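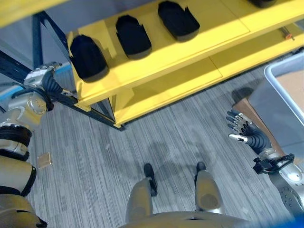 4. Before the first run near shelving

Read this section with the machine switched off. Most of the claims printed in sales sheets for two-legged robots were tested on a flat, bare floor with an engineer close by. Your aisle has posts, rims, boxes and people in it. Treat any figure you did not measure on your own floor as a starting guess, including the ones we give you.

4.1 Marking the work area

1. Tape a line on the floor 80 inches out from the front of the shelving, on every side a person could walk in from.
2. Post the name of the person holding the stop button where it can be read from outside the line.
3. Pick up loose scraps, cards and packing bits inside the line. A foot sensor that "handles small debris" has, in our experience, handled the debris somebody chose for the demo.
4. Move bins and cartons you don't need for the task out of arm's reach. Remember that the elbow sweeps wider than the hand.
5. Walk the path yourself, looking down.

Note: The tape does nothing by itself. If people step over it in the first week and nobody corrects them, take it up and put in a gate.

4.2 Checking the stop

1. Bring the robot to a stand with both hands empty.
2. Press the wireless stop. Both arms must hold or lower slowly.
3. Repeat with one arm raised to shelf height.
4. Repeat from the far end of the aisle, with the doors shut.
5. Write the results in the log, including the failures. A log with no failures in it will be sent back to you.

CAUTION: Stopping the motors is not the same as making the machine safe. A standing robot that loses power can fall. Use the overhead tether for all stop tests, and keep it on until the site lead has signed sheet 12.
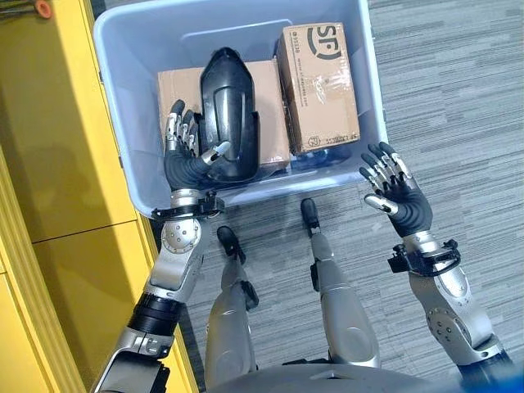 Section text: Nazanin Taheri
Checked on site by: Graciela Arancibia, Noltley
Last changed: Apr 6, 2018

4.3 Reaching into bins

Bin work looks gentle and gets waved through for that reason. It puts a hand inside hard walls, with the wrist over the rim and the feet close to the front of the bin. Three things can catch at once, and the grip force setting only covers one of them.

1. Set the bin down with clear floor on at least one side. A bin pushed up against a cabinet leaves the near arm very little room.
2. Load mixed items, the way they really arrive: flat cartons, upright cartons, molded parts with slick surfaces. A bin full of matching foam blocks proves nothing.
3. Set arm speed to level 2. Do not raise it during the first shift, whatever the supplier's trainer suggests.
4. Start with one hand in the bin. Keep the other hand open and outside the rim.
5. Check wrist brackets and cables for contact with the rim. If anything rubs, stop and move the bin. Do not add padding to the rim and carry on.
6. Lift only after the grip has held for a full breath. Watch the part, not the screen.

CAUTION: Never reach in to straighten an item while the arms are powered, even if the screen reads PAUSED. Paused is a software state. We have not yet seen a supplier put in writing what it promises.

Note: Shiny black parts gave us trouble in March. The vision package from Wolteo reported a confident match on parts it then missed by a finger's width. The confidence number tells you how sure the program is. Plan for it to be wrong.

4.4 Placing items on shelves

1. Start with the top shelf only. Lower shelves make the machine bend, and bending is where balance gets poor.
2. Keep the hands off the shelf posts. If the robot steadies itself on a post, end the run and log it as a fault, even if the item was placed well.
3. Leave a gap between items wide enough for the fingers.
4. Run 121 placements before you quote a success rate to anyone. The Iyengar checklist accepts fewer. We don't.

4.5 About certificates

Suppliers may hand you a certificate for the arm, the battery or the charger. Read which part it covers. A certified arm on an uncertified pair of legs is an uncertified robot, and your own risk review still has to be done for your own floor. The Sullska form in the back pocket of the binder is almost long enough for this. Attach extra pages for falls.

Go on to Section 5 only when sheet 12 is signed.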